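Home Explore Notifications Messages Bookmarks More

Thread

Raíssa Miranda
1/17/22

I have spent the past year getting rid of things and I would like to report my findings, which are mostly about me and not very flattering. A thread.

41 replies 212 reposts

It started with the move to Hillmont. Our old place had an attic. The new place has a "storage nook." A storage nook is a closet that went to college.

The mover's estimate came back at $3,473 and I read it standing up, then I read it again sitting down. You pay by weight. I was being asked to pay by weight for a box marked CORDS.

So I opened the box marked CORDS. I own a charger for every phone I have ever dropped in a parking lot. I own a cable with a different kind of wrong end on each end. I own 29 twist ties, which I know because they were in a sandwich bag and I had written "29 twist ties" on the bag. I was apparently keeping inventory.

My friend Gleice came over to help. Gleice's method is to hold a thing up and say nothing. She just looks at you. I gave up a fondue set in eleven seconds.

Then she held up a bread machine and I said "I'm going to use that" and she put it down on the floor between us, very gently, like you would with a bird.

18 replies 97 reposts

The advice books all want you to start with clothes. Clothes are supposed to be easy. I don't know who these people are or what they wear.

I had jeans in four sizes, filed by optimism. I had a blazer I bought for a job interview at a company called Dritico, where I worked for eight months and wore the blazer zero additional times. I had a bridesmaid dress in a green that does not occur in nature.

T-shirts are the real problem. A T-shirt costs nothing and takes up no room and every single one of them is from the best weekend of your life. 5K I walked. Bank that no longer exists. Cousin's family reunion, for the side of the family I'm not on.

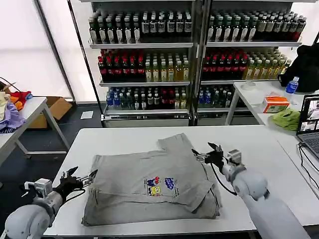 My rule going in was that if I hadn't worn it in a year, it went. Then I remembered which years we were talking about. I hadn't worn anything in a year. By that rule I would have moved to Hillmont with two pairs of sweatpants and a hoodie.

So I changed the rule to "would I be sad if it burned up." Too dramatic. I stood there picturing fires for an hour and then went and checked the smoke detector.

The rule I ended up with came from Jucélia Rocha, who lived downstairs and is 81. She asked me, "Would you walk to the store and buy it again?" And then, after looking at the green dress, "In the rain?"

In the rain cleared out half a bedroom.

26 replies 340 reposts

OK. Selling things. Do not sell things.

I put a side table up for $20. It's a Tuncer, which I was told is a good brand by the person who sold it to me. I got a lot of messages. I will summarize them.

"Is this available" (yes)
"Is this available" (same man)
"Would you take 8"
"Can you deliver"
"What are the dimensions" (in the listing)
"Is it haunted"

I said no to the last one and she lost interest.

The table went to a guy named Themba Molefe, who showed up on time, paid in exact change, said "nice table," and left. I think about him constantly. I hope everything in his life is going great.

Everything after that I gave away, and giving away is its own sport. Put a lamp on the curb with a sign that says FREE and it will sit there until it grows moss. Put a sign on it that says $15 and it's gone before you get back up the stairs. My brother-in-law told me this and I called him a cynic. He was correct about the lamp. He was also correct about the lamp's twin.

12 replies 158 reposts

The thrift shop on Saltness Street takes donations until noon and has a woman named Vanderleia Leite at the back door who decides. She does not take mugs. I had brought mugs.

"Everybody has mugs," she said.

I said these were nice ones. She looked into the box for a while. "Everybody has nice ones," she said.

I drove the mugs home. I unwrapped the mugs. I am drinking out of one right now, it says WORLD'S OKAYEST GOLFER, I don't golf.

The hard stuff was paper. I kept every birthday card I've gotten since I was nine. Most of them say "Happy Birthday" and then a name. That's the whole text. I've been storing a signature from my dentist's office.

But then every so often my grandmother would turn up in the stack, in blue pen, telling me it had rained and she had made soup and the neighbor's boy had gotten too tall. Two pages, both sides, up the margin. So I sat on the floor and lost an entire afternoon and threw out nothing, and I don't count that day as a failure, although Gleice does.

Keepers from the paper pile: the grandmother letters, one report card that calls me "spirited," and a warranty for a toaster I no longer have. I don't know how the last one got through.

33 replies 405 reposts

People keep asking if I feel lighter. I feel like someone who owns one can opener. Before, I owned three, and could find none. Now I own one, and can't find it, but there are fewer places for it to be.

We moved in February. The second estimate came in lower, though not by as much as I'd been telling people it would. It seems the couch was most of it. I could have kept the fondue set.

Also the storage nook is full. I want to be upfront about that. It filled up by summer. I don't remember carrying anything in there.

The bread machine came with us. I have made one loaf. It was shaped like a mailbox and had a paddle stuck in the bottom and we ate the whole thing standing at the counter with too much butter.

Would I walk to the store and buy it again in the rain? No. I'd drive though.

Anyway, if anybody near Hillmont wants a box of cords, it's on my porch. Sign says $15.

57 replies 618 reposts

Show more replies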